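Dresoris pauses two-arm luggage trials after suitcase incident in Warkton

Software fault left both arms holding on when one should have let go. No injuries, one casualty with wheels.

Warkton, 05/04/2023

Dresoris, the luggage handling automation firm, has stopped all two-arm lifting at its Warkton test hall following a fault in which a pair of robot arms took hold of the same suitcase and disagreed over where it was going. The company has told its customers, its insurer and the makers of the arm controllers, and is now telling everybody else.

Nobody was hurt. The suitcase was lifted, pulled in two directions and dropped. It came down outside the marked work area, having first met one of the side walls, and a wheel left it on the way. The wheel has been found.

"We have spent two years teaching these arms to work together, and on the day in question they worked together about as well as two brothers with one bicycle," said Leonidas Tsakiris, managing director of Dresoris. "The damage is small. The fault behind it isn't, and we would sooner put our name to it now than have it turn up in an airport."

What happened

The trial was one of a long run intended to show that two arms on a shared rail can turn a hard-shell case, stand it up and set it down again without scuffing it. Each run starts with the case lying on its side. The left arm takes the wheel end, the right arm takes the far end, and a program called Cliltano tells both of them when to grip, when to move and when to let go.

On this run, Cliltano lost touch with the right arm for 800 milliseconds. That is less time than it takes to say "where's my bag", and the system is meant to cope with it. Both arms should have stopped where they were, kept hold and waited for a person.

The right arm did exactly that. The left arm did not, as it had already been sent its next three moves and saw no reason to wait. It carried on turning the case while its partner stood firm. The force limit on the left arm should then have stepped in and halted the movement. It had been raised in April for a batch of heavier cases and not put back afterwards.

The right gripper gave way first. The rest was over quickly.

Chih-ming Tsai, head of controls, was at the desk and pressed the emergency stop. Both arms halted as they should. The stop worked as designed, a fact the company would like noted, there being few others of the kind available.

What was found

An internal review, led by safety manager Montserrat Villalobos, found one fault in the software and two in the way the hall was being run.

The software fault lies in how Cliltano hands out its moves. To keep things smooth, it sends each arm a short list of moves ahead of time. If contact with one arm is lost, the program marks that arm as "waiting" and sends nothing further to the other. It does not cancel what the other arm has already been given. In a single-arm cell this has no effect at all, and single-arm cells are where most of the testing had been done.

The first working fault was the force limit. The change was agreed, written down and filed. The page it was filed on has a box for "date to be restored". The box was blank.

The second was the exclusion line on the hall floor. It was painted to suit the reach of the arms, with a margin for comfort. It took no account of how far a suitcase might travel once an arm had finished with it. The review team measured from the edge of the rail to where the case was found and were not pleased with the answer.

"People ask whether the robot went wrong," said Montserrat Villalobos. "One arm did as it was told and so did the other. The telling was the trouble. After that we had a limit set by a form and a safe area set by a tin of paint, and I don't think much of either as a way of keeping a person in one piece."

She added that an engineer had been standing just behind the line ten minutes before the run, eating a sandwich. He has since been asked to eat elsewhere.

Back at the start position

Work at the Warkton cell is limited for now to setting out the start of the sequence, with the arms brought to their places at either end of a case and no lift programmed to follow. The case currently in use is a white hard-shell model, laid flat on the floor with its wheels to the left, and it carries the words "Have a nice trip" on the lid. The left gripper reaches in near the upper wheel while the right comes in from the other side.
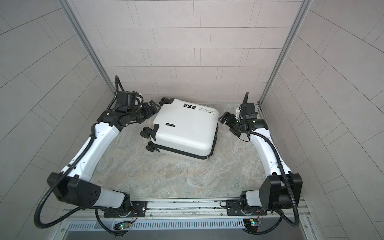 What Dresoris is changing

The following are either in place or under way.

Cliltano will cancel all moves held by both arms if contact with either is lost, for any length of time. The new version has been run 54 times on the bench with the link cut on purpose at different moments. Both arms stopped on every run. It has not yet been tried with a real case, and will not be until an outside assessor has been through it.

Force limits are now locked. Raising one takes two people and a key, and the limit falls back to its normal setting at the end of the shift whether or not anyone remembers it. Ulises Agudelo, who runs the hall, holds one key. He has asked the company to say that he does not lend it out.

The exclusion line has been moved back and will be replaced by a fixed guard. Until the guard is fitted, no one may be in the hall during any powered movement of the arms, other than the operator at the desk. Visits are off until further notice, including the school visit, for which we are sorry.

Each arm will also get its own check on how hard it is being pulled by whatever is at the other end of the case. This was on the list of planned improvements already. It was number 20. It is now number 1.

Customer sites

Dresoris has no two-arm cells in service with customers. Single-arm cells use an earlier version of Cliltano and are not affected by the fault, though the company has asked every site to check its force limits against the sheet supplied at handover. Any site that can't find its sheet should ask for another and need not explain.

One customer, the baggage storage firm Bùi, had been due to take the first two-arm cell this summer. That delivery has been put back with its agreement.

"They rang us before we'd heard about it from anyone else, which I appreciated," said Bonifacio Alcaraz, operations manager at Bùi. "I asked if the suitcase was all right. There was a bit of a silence. We'll wait for the fix. We lose quite enough wheels by hand."

What happens next

The outside assessor is expected to spend several weeks with the software and the hall records. Dresoris will publish the findings in full, including any it would prefer not to, and will give no date for the return of two-arm lifting before it has them.

When lifting does begin again it will be at low speed and with empty cases. The case in the incident was not empty. It had been filled with old telephone directories to give it a realistic weight, and staff were still picking up pages the following afternoon.

Chih-ming Tsai will give a talk on the fault to other firms working with paired arms, and the test logs will be shared with any of them that ask. "It's an easy mistake to make, and I doubt we're the only ones to have made it," he said. "If you have two arms and one list of moves, go and pull a cable out. Stand well back when you do it. Further than that."

About Dresoris

Dresoris designs and builds automated handling equipment for luggage, from single-arm loading cells to storage systems. Its test hall and offices are in Warkton.

Notes for editors

The incident involved two arms in one cell. Reports that the arms were "fighting" are not accurate. One of them was standing still.

Logs from the run, the internal review and the bench test results can be had from the Dresoris press desk on request. Footage of the incident is with the assessor and will be released with the findings.

Interviews with Leonidas Tsakiris and Montserrat Villalobos can be arranged through the press desk. Filming inside the hall is not possible while the new guard is being fitted.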